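Mancha blanca en mesa de madera, ¿tiene arreglo?

Sidra Satti
Hola, dejé una olla caliente encima de la mesa del comedor y quedó un cerco blanco, unos 30 cm. La mesa es barnizada, comprada de segunda mano. Probé con un trapo húmedo y nada. ¿Lijo? No quiero gastar mucho, gracias

Zodwa Mokgethi
No lijes todavía!! Si es blanca está en el barniz, no en la madera. Plancha tibia sin vapor, paño de algodón seco en medio, pasadas de 10 segundos y vas mirando. A mi me costó 8 pasadas. Luego cera incolora. Si la mancha es negra ya es otra historia, ahí sí toca decapar.

Plaltusance
mayonesa, toda la noche. mi abuela lo hacia asi

Gillstead
Lo de la plancha funciona, pero prueba antes por debajo del tablero, hay barnices viejos que se ablandan. Si te queda mate, lana de acero 0000 con aceite, siempre a favor de la veta y sin apretar. Lija de 700 solo como último recuso.

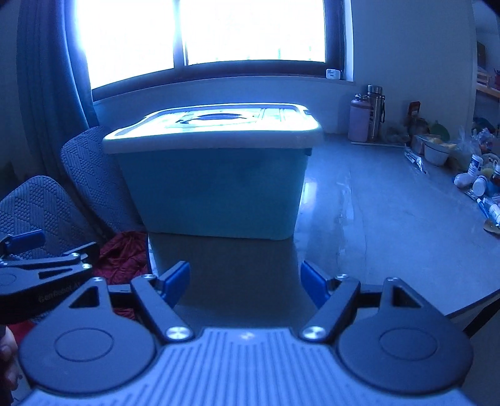 Preguntas relacionadas
Quitar cera de vela de un mantel
Silla que cojea, ¿cola o tornillo?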